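Machines at Work and at Home
Handout 9: Can it put the shopping away yet?
Tutor: Eleri Prydderch
Revised 8 March 2025

Read this before the seminar. The reading by Lindsay can wait until after it, and most years it does.

1. Where we left off

Last time we dealt with welding, and several of you went home with the idea that robots are finished as a problem. They are very good at welding. A car door arrives in the same place, at the same angle, all day long, and has never once rolled under the cooker.

This week is about chores. By a chore I mean a job that a tired adult can do while listening to the radio, and that no adult has ever written down properly. Try writing down "put the fruit in the basket". My own attempt ran to two pages and still said nothing about grapes.

2. The task

Two arms, one table, one wire basket, a greengrocer's worth of things to go in it. Each arm ends in a narrow gripper, so picture doing the job with two pairs of salad tongs and no feeling in your hands.
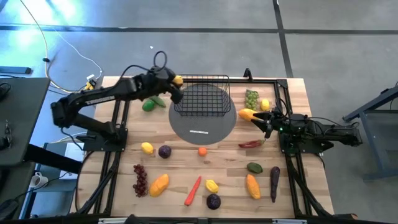 Fig. 1. Both arms holding fruit: a small yellow one by the basket, and a mango at the right.

Points to take from Fig. 1:

Shape. The aubergine is long, the lime is round, the chilli is thin. A grip that suits one of them is no use for the next, and the machine has to choose before it touches anything.

Softness. Squeeze a carrot too hard and you still have a carrot. An avocado is less forgiving, and a ripe one keeps its secret until you press it.

Bunches. Is a bunch of grapes one object or several dozen? You decide by lifting it and seeing what comes along. Programmers have been known to leave the room at this point.

Sharing. There are two arms and only one basket. People at a kitchen worktop settle this with elbows and muttering. Arms need it settled for them.

3. What counts as done?

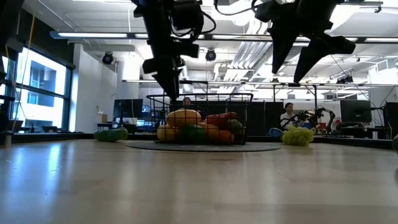

Fig. 2. A filled basket, with grapes and a green vegetable still on the table.

Would you pass this? Shabani Kioko, who took the seminar in November, marked it as a good basket and an unfinished job, and I agree with both halves. Note that the red pepper lies across the upper part of the pile, with heavier-looking fruit lower down. Whether that was judgement or luck can't be read off a picture, so please don't write an essay claiming either.

Think too about the wire sides. We see through them without trouble. A vision system has to work out that the thing behind the wires is one whole pepper and has not been sliced into strips.

4. A little arithmetic

Suppose the Odard kitchen arm (our paper robot for this term, price to be argued over) manages each item correctly 9 times in 10. That sounds respectable. With a large shop of 100 items, it leaves you ten to deal with, and they won't be the ten easiest.

Now suppose it takes 30 seconds an item. That is 50 minutes for the lot. My nephew is quicker, though he eats some of the stock.

On a shop floor the sum comes out differently. The Thevar packing line in your case study runs through the night, and slow but steady is perfectly good at three in the morning. Homes want the job done before the ice cream goes.

5. So, yet?

My answer is "some of it, on a cleared table, with a patient person nearby". Mirjana Yordanov takes a sunnier view in the Sasteden paper, and Darius Jõgi a much gloomier one in his reply. Read the pair together and watch for the word "soon", which both of them use and neither defines.

6. For the seminar

Pick one chore you did this week. Write instructions for it on a single side of paper, for a reader with two grippers and no common sense. Swap with a neighbour, who will follow them exactly. Nothing involving boiling water, please.

Bring the Encombe tables. If you have lost yours there are spares in the tray outside my office, under the lost umbrellas.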